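Sorting out the garage bench
8 July 2018

The bench in the garage had reached the point where I was doing small jobs on the kitchen counter, so I gave it the weekend. It came with the house and I have never cleared it properly in the years we've lived here.

Clearing it off

I took everything down to the driveway and made two piles. Paint went in one, mostly dried up, and everything else went in the other. The paint is going to the county drop-off, which only opens on Saturdays, so it will sit by the door until then. I found the good tape measure and the receipt for the Nutel heater, which I had given up on.

Henryk next door took the old vise. He wanted to pay me for it and I said no, so he came back with a bag of cucumbers.

The slatted top

I like a slatted metal surface for this kind of work. Grit falls through and a part can lie on it without sitting in its own dust. The drawback is small screws, which also fall through. I now keep an old baking tray underneath and empty it when I'm done.

Molded parts are the other thing that had been piling up. I have a habit of saving covers and panels from things long after the things themselves are gone. I threw out most of them. The beige panel with the rounded corner stayed, along with a few others I think I can use.

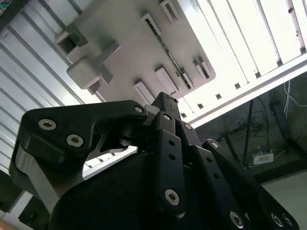
What's left to do

The shelf above the bench still needs a second bracket. Parveen says she has one from her old laundry room and will bring it over this week. I also want a better light on the left side, and the extension cord needs to come off the floor before I trip on it again.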